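FOR IMMEDIATE RELEASE
December 2024

Ornadberg opens its shared laundry room, and yes, you can bring the stuffed animals

I've been wanting to write this one for months, so forgive me if I run on a little. The new shared laundry room at Ornadberg is open! If you live in one of our 284 apartments, your door key already works on it, and you can come down with a basket any time between early morning and late evening.

I run the laundry program here at Nustetora, the small company that looks after the building, and before that I did other people's wash for 13 years. Sheets, work shirts, baby clothes, a wedding tablecloth with an entire glass of red wine in it. The thing people asked me about most, by a mile, was toys. Can you wash a plush toy in a regular machine? Will the face come off? Will my kid ever speak to me again?

So we decided to open the room with a Toy Wash Month. All through December, any resident can wash plush toys for free. Bring one, bring a whole basket of them, bring the one that's been under the couch since last summer.
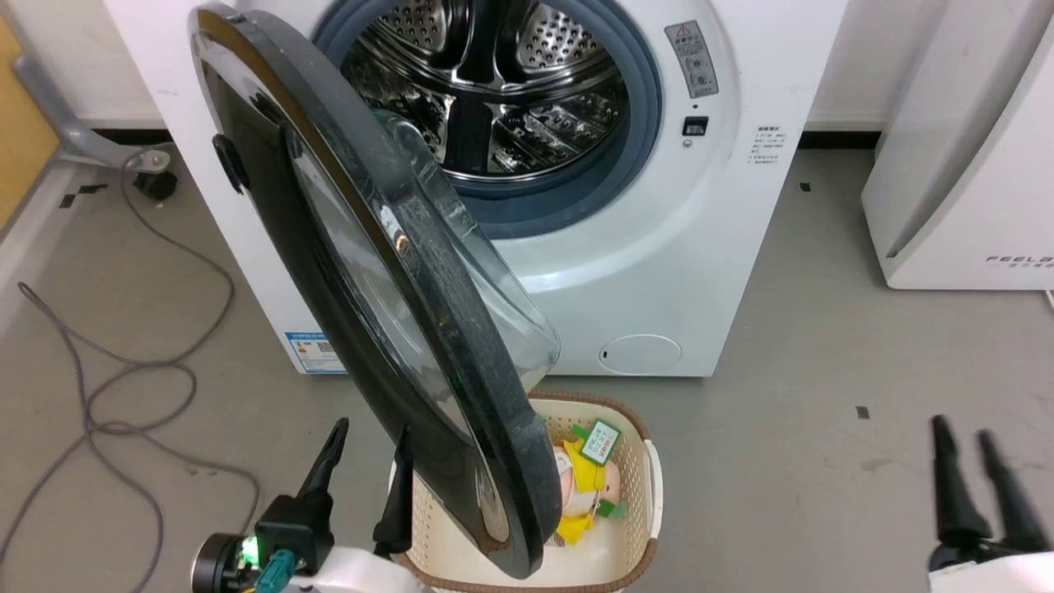 Most plush toys do fine in a front loader. There's no post in the middle of the drum for a long ear or a ribbon to wind itself around, and a gentle cycle just rolls things over and over. Read the tag first, though. If it says surface wash only, believe it. If there's a music box or a battery pack inside that doesn't come out, please keep that one at home and go at it with a damp cloth and some patience.

Then look the toy over. Loose eyes, split seams, a button hanging by a thread, fix those before it goes anywhere near water. I keep a needle and thread in the drawer by the folding table and you're welcome to them (put the needle back in the tin, please, I've sat on one).

A zip-up mesh bag is a good idea for anything with small parts. We have a stack of them to borrow. An old pillowcase with a knot in the top works too, and it's what I use at home. Cold water, mild soap, and way less soap than you think. Too much of it stays down in the stuffing and the toy dries stiff.

What about the rest of the load? A single toy by itself can thump around, so I like to add a few towels or something light in color. Skip the new red socks. I learned that with a polar bear.

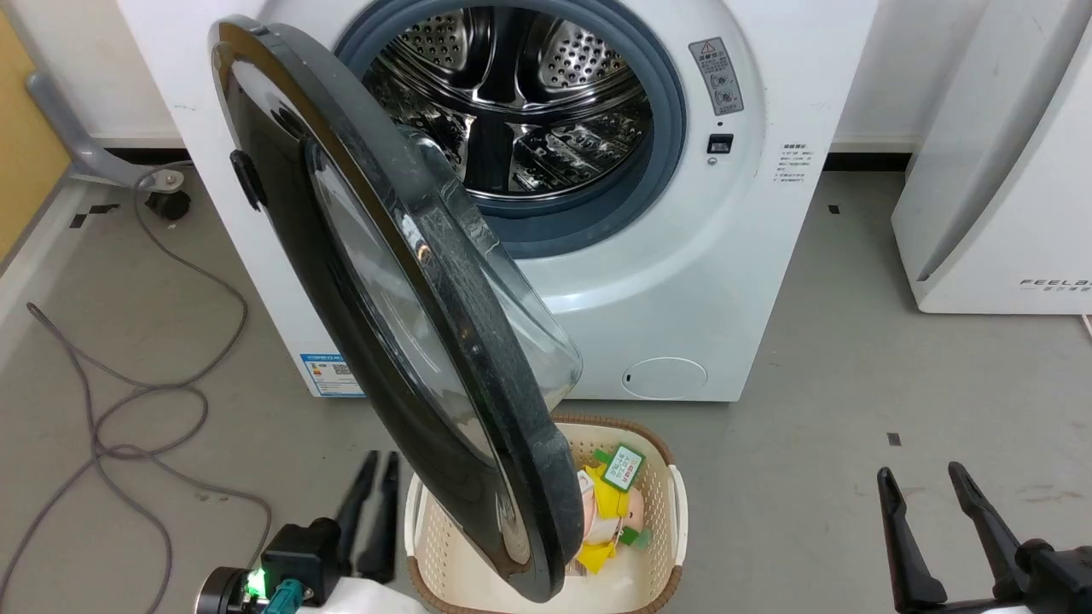 Drying is where people get impatient. Please don't put plush toys in on high heat, because some of that fake fur goes crunchy and it never comes back. Squeeze the toy in a towel, fluff it up with your fingers, and set it on the rack by the window. A small one is usually ready the next day. A big one may need two or three, and you'll want to turn it now and then so the middle dries too.

A few house rules while I have you. Check the drum before you load and again after you unload, all the way to the back, and run your hand around the inside of the rubber seal. Coins love it in there, and so do baby socks. Leave the door open when you're finished so the inside can air out. If you need a basket, grab one from the shelf, and bring it back when your laundry is upstairs. We lost a few in November when we were letting people try the room out early, and I'd like to think they're all just in somebody's hall closet.

The room was fitted out by Dissanayake, who also did the new flooring and moved the light switch to a place where you can reach it with your arms full. I asked for that switch about six times and I'm so happy with it. The shelves and the folding table came from Prarnunano.

Toy Wash Month is for Ornadberg residents and their families. There's no sign-up. We have 200 free soap packets at the front desk, one per household, and when they run out you can use your own. Regular washes cost the same as they did in the old basement room, and the price list is on the wall next to the sink.

If you write for a local paper or a neighborhood page and you'd like to come see the room, please do. Call the Nustetora desk at extension 3738 and ask for laundry. Mornings are best. Afternoons I'm usually folding.

Nustetora manages shared spaces at Ornadberg, including the laundry room, the bike storage and the courtyard.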